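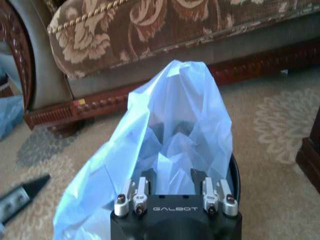
Metal finger linkages on a gripper marked GALBOT.

Short Courses Need a Longer Second Half

Employers in Hamville now send more people to short workshops than to any other kind of training. Our own center at Samel enrolled 1177 participants last year, most of them for two days or less. The demand is welcome. The way these courses are bought and judged deserves more scrutiny than it receives.

A workshop is usually evaluated in its final ten minutes. Participants are tired, pleased with their group and eager to catch a train, and they give high marks. The marks go into a report, the report supports the next booking, and the question of what changed at work is left for a later date that seldom arrives.

We believe that a provider should be paid in part for what follows the course. When Sekiguchi asked us to train its purchasing staff, the contract set aside 4000 dollars for follow-up visits over 14 weeks. Several colleagues thought the sum excessive. The visits showed that staff remembered the methods well but had no meeting in which to use them, and a standing hour on Tuesday was added to the department's schedule.

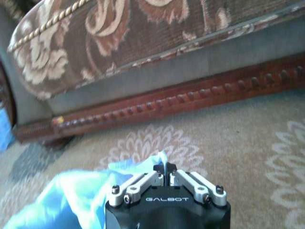 An arrangement of this kind asks something of the employer as well. Managers must release people for the follow-up and must attend some of it themselves. At Zunodo, where managers were excused, the later sessions were poorly attended and we ended them early. We share the blame for that decision - the terms should have been settled before the first workshop was booked.

There is a fair objection that small firms cannot afford the additional time. For them we would recommend a shorter workshop and the same follow-up. One day in the classroom can be reduced to a morning without much loss, provided that the hours saved are spent at the participants' own desks, on work they already have to finish.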